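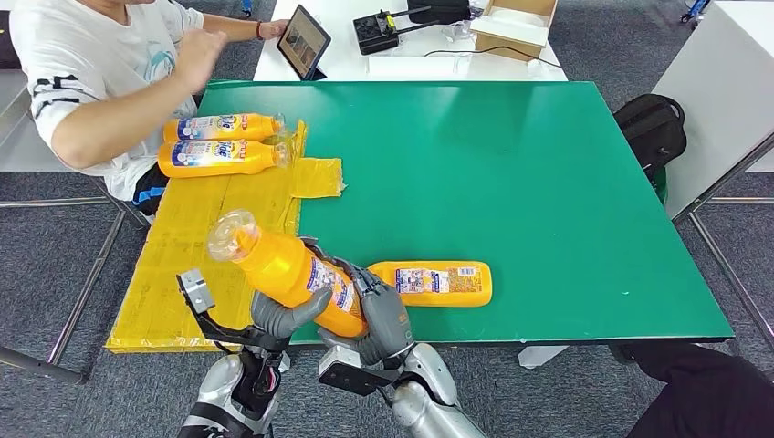 Bottled Laundry Products: Bench and Storage Inspection Checklist

Category: Workplace Safety / Household Chemicals / Checklists

Form 1861. Site: Drulodville, Room 8. Area: green handling table and adjoining storage.

This checklist is completed on Monday before the table is put into use. Each line is marked Satisfactory, Attention or Not Applicable. Any line marked Attention requires a written comment. Completed forms are kept at the Mollska office.

Section A. Work surface

1. Tabletop clean and free of product residue.
Satisfactory.

2. Protective covering in place and lying flat.
Attention. The yellow plastic covering is crumpled and has been taped. Smooth or replace the sheet. A raised fold can tip a bottle that is set down on it.

3. Covering secured at the edges, with no loose flaps in the handling area.
Attention. A separate yellow flap extends toward the middle of the table. Trim it or fasten it down. Use fresh tape and remove the old tape first.

4. Bottles in storage position when not being handled.
Attention. Bottles were lying on their sides on the covering and on the bare tabletop. Sealed bottles may be laid down for label checks only. Opened bottles are to stand upright at all times.

5. Caps fitted.
Satisfactory. Caps are to be checked by hand at the start of each session and again before a bottle is moved to storage. A cap that turns freely without tightening is to be replaced.

Section B. Labels

6. Labels attached over their full area.
Attention. Edges have lifted and torn. See comment below.

7. Directions and dose legible.
Attention. The bottle inspected carries its directions in Chinese, including a panel on gripping the side of the bottle with the right hand. An English summary of dose and first aid directions is to be posted at the table. The summary does not replace the product label and must be checked against it.

8. Contents identifiable without opening the bottle.
Satisfactory at the time of inspection. A bottle whose label has been lost entirely is withdrawn. It is not to be relabeled from memory or by comparison with its neighbors.
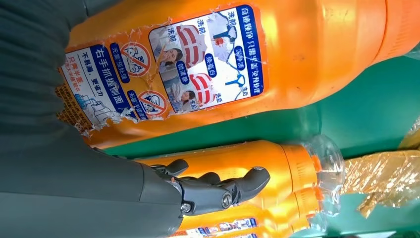 Item 6: worn labels with peeling edges, orange detergent bottle.

Comment on Item 6. Wear of this kind usually begins at the lower margin, where hands and shelf edges rub the paper. Minor lifting may be held down with clear tape, provided that the tape does not cover printed warnings with a cloudy or yellowed layer. Once directions or warnings can no longer be read, the bottle is to be withdrawn. Loose scraps of label are to be picked off the table before the next bottle is handled, as they stick to damp caps and are carried into storage.

Section C. Storage and packaging

9. Bottles kept apart from food and drink.
Attention. Several household products at this site come in bright orange bottles and packages. Color is not an acceptable means of telling them apart. The label is to be read each time, and drinks are not permitted on the table or on the shelf behind it.

10. Larger packages placed in front of bottles only where the bottle labels remain readable.
Attention. Move orange packaging away from the bottles, or turn the bottles so that the product name can be read from the front.

11. Spill materials within reach.
Satisfactory. Absorbent cloths, gloves and a bucket are present. Replace the cloths after any use. Spilled detergent is to be wiped up before rinsing – water poured directly onto it spreads the slippery area.

12. Eyewash bottle within date, 900 ml.
Satisfactory. 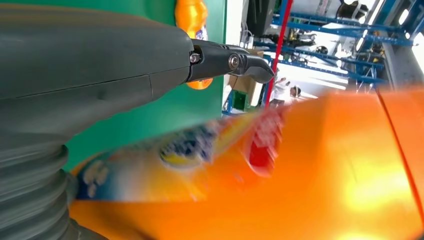

Fumero: Please clarify item 9. Our shelf is shared with dry goods in sealed boxes, and we have been marking the line Satisfactory on the grounds that nothing on it is open. Is a separate shelf required, or would a divider be enough?

Reply from the Mollska office: A separate shelf is required for anything that will be eaten or drunk, sealed or otherwise. A divider may be used between detergents and other cleaning products. Please mark the line Attention until the dry goods have been moved, and enter the new shelf location in the comment field.

Follow-up actions

Items 2 and 3 are to be closed before the table is next used. Items 4, 6, 7, 9 and 10 are to be closed by the end of September. Questions about this form should quote reference 1769.

Related checklists
Shelf Loading and Bottle Storage
Spill Kit Contents, Vasylenko Annex
Replacing Damaged Product Labels
Eyewash Station Monthly Check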